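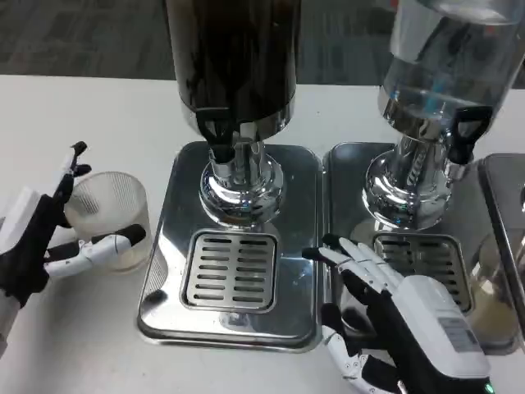
The drinks table, with both hands on the job.

I have now spent the better part of an afternoon watching a robot learn to pour a drink, and I came away less impressed than I was supposed to be.

The demo was at the Otar office in Guvdale, which is a long drive for a cup of water. They're one of those small companies that sells the idea of a helper for hotel breakfast rooms and office kitchens. The robot has two hands with proper fingers, and the way it learns is that a person drives it. An operator sits a few feet off in a headset and gloves, moves their own hands, and the robot's hands copy. Every run gets saved. Feed enough runs into the software, the pitch goes, and it will do the job without anyone in the gloves.

Fine. I've read that pitch a lot of times since August. What I wanted to see was how the runs get made, so I asked to skip the slides and stand next to the operator.

The task sounds like nothing. Take a clear plastic cup, get it under the tap, work the lever, stop in time, put the cup down. I do it half asleep. Through the gloves it's miserable. The operator can't feel the cup. Those thin ribbed cups give way if you look at them wrong, and the only clue that you're squeezing too hard is watching the side bend. So the operator goes slowly, stops, leans in, tries again. One good run took nearly 3 minutes. I timed it on my phone.

Then the lever. You and I push a tap and feel it give. The operator has to guess from the picture in the headset whether the finger is on the lever or just in front of it. Two of the runs I watched ended with a finger pressing on air, very firmly.

They did 43 runs while I was there. I asked which ones were kept and got a vague answer about quality review. That matters more than anything else I saw. If you keep only the clean ones, the robot never sees what to do when the cup slips. If you keep the lot, you're teaching it to poke the air. I'd like to know which it is before anybody tells me the thing has learned to pour.

Some other complaints, in no order.

The dispensers never moved. Same two, same table, same trays. A real breakfast room has a kid pulling the tray sideways and someone's toast on top of it.

Clear cups and shiny metal are hard for cameras, everybody in this business says so, and chrome stands full of reflections are about as bad as it gets. I give them credit for not swapping in a nice matte red mug. But when I asked if the lighting ever changes I got a shrug.

The operator was good. Really good, months of practice good. So how much of what I was admiring was the robot, and how much was a patient person with steady hands? Engebretsen had the same problem with their laundry demo last year and Reton had it before them. Great operator, lovely video, then a long quiet spell.

I don't think it's a scam. The fingers are better than I expected and the delay between glove and hand was small enough that I stopped noticing it. I can believe in a robot that fills cups at this exact table. Whether that's worth the price of the hardware, plus the wages of whoever wears the gloves, I couldn't get a number for.

They've asked me back to see it run with the gloves off. I said yes, on the condition that I get to bring my own cups.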